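Notes, Unit 2: Manipulation out of the textbook
Visit to the Lallar lab, April open day. Read before section.

Half the class missed the first demo (parking) so this is the short version. Irja Honkanen ran the session and took questions the whole way through, thanks to her again.

Background. The group studies household-type tasks: open, fetch, put away, close. Task set is called Prisine. One arm, one hand, one small cabinet, wooden cubes. Looks easy. Log so far is 1,728 attempts, 1,103 of them scored as complete. Write both numbers down, we'll use them for the confidence interval problem.

First thing to get straight is the approach. Arm has to put the fingers somewhere useful before it touches anything. With a pull handle there are only a few good hand poses, and the wrist has to be able to reach them without the elbow running out of range. Go back over joint limits from last week if thats fuzzy. 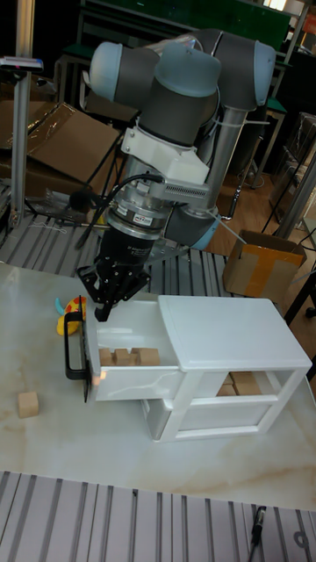

Fingertips by the drawer handle, upper drawer part open.

Drawers are constrained motion. One direction is free and the rest push back. If the planned path is off by a few degrees, side force builds up in the slides. Irja's rule for new students: go slow, watch the force reading, stop if it climbs. Somebody asked if you can skip the sensor and go position-only. You can, she said, on a cabinet you dont mind replacing.

Next, placing.
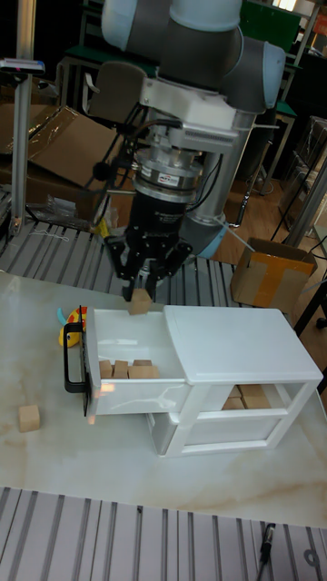

Reading time: 2 min

Cube in the fingers over at the drawer, cubes already inside. Placing is harder than picking for most of the methods we covered. Three things to think about: clearance to the drawer wall, what the new cube lands on, when to let go. Release too high and it bounces. Too low and you press on the pile. Their planner (Plerkex) keeps the wrist vertical and gives up to 20 seconds per place, then counts a fail.

Last part, contact and clutter. 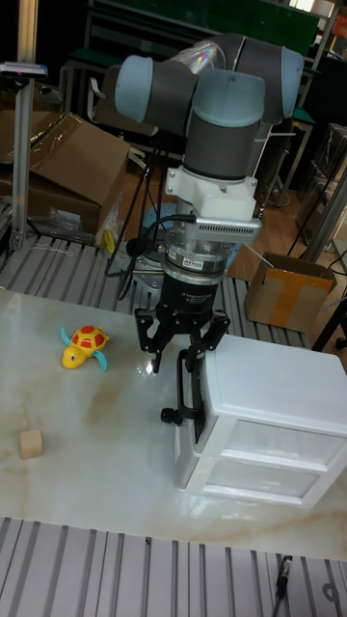 Contact planning is what you'll be writing up, so take it seriously. A free-space planner treats every touch as a collision, but to work a drawer you have to touch it. So you need a list of allowed contacts, and it changes by phase. Take the long middle finger resting against the front-left edge of the cabinet: is that contact allowed or not? Depends on the phase. Same question for the toy turtle on the tabletop, which is not part of the drawer task at all and still has to be in the collision model.

For section: draw the phases for open, place, close. List allowed contacts for each. One page, handwritten OK. Optional reading is the Szénási chapter on compliant motion, skip the proofs.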